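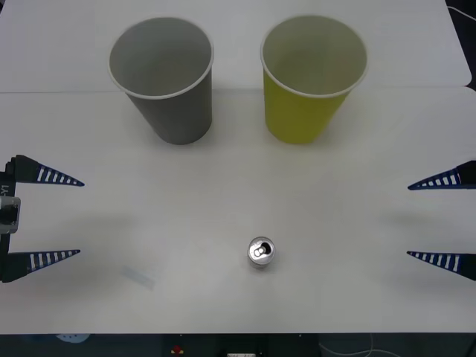

Faire infuser son café à froid sans matériel compliqué

Je bois du café glacé de mai à septembre, et pendant des années je l'ai acheté tout fait. Un été, j'ai ressorti mes relevés de compte et j'ai arrêté net ! Depuis, j'en prépare un grand bocal deux fois par semaine. La recette demande cinq minutes de travail et une nuit de patience.

Ce qu'il vous faut

Un bocal en verre avec couvercle (le mien fait un litre et demi)
80 g de café en grains
1 litre d'eau filtrée
Une passoire fine et un filtre en papier, ou un torchon propre qui ne sent pas la lessive

Étape 1 : moudre gros

Réglez le moulin presque au maximum, on cherche la texture du gros sel. J'ai fait mes premiers essais avec du café moulu pour expresso, et j'ai obtenu une boue amère qui a mis une heure à passer dans le filtre. Si vous n'avez pas de moulin, demandez au torréfacteur une mouture pour piston, ça marche très bien.

Étape 2 : mélanger

Versez le café dans le bocal, puis l'eau à température ambiante, en deux fois. Remuez doucement avec une cuillère en bois jusqu'à ce que toute la mouture soit mouillée — il reste souvent une croûte sèche sur le dessus, appuyez dessus avec le dos de la cuillère. Fermez.

Étape 3 : laisser tranquille

Comptez douze heures sur le plan de travail, ou seize au frigo. Je lance le mien vers 20 h et je filtre au petit déjeuner. Mon amie Upendo Rweyemamu pousse jusqu'à vingt heures au frigo, moi je trouve que ça devient boisé, mais goûtez et faites votre idée.

Étape 4 : filtrer deux fois

Une première fois à la passoire pour retirer le gros, une deuxième au filtre en papier. Rincez le filtre à l'eau chaude avant, sinon le café prend un petit goût de carton. Et ne pressez pas le marc ! On gagne trois gouttes et on trouble tout le reste.

Étape 5 : servir

Pur sur glaçons, il est assez costaud. J'ajoute un tiers d'eau, ou moitié lait d'avoine quand j'ai envie de douceur. Pour sucrer, prenez un sirop, le sucre en poudre reste au fond. Avec de l'eau pétillante et une rondelle d'orange, c'est ma version préférée de fin d'après-midi (versez le café en dernier, doucement, ça mousse beaucoup).

Conservation

Quatre jours au frigo, bien fermé. Le cinquième, je congèle ce qui reste dans un bac à glaçons, et je m'en sers pour le verre suivant.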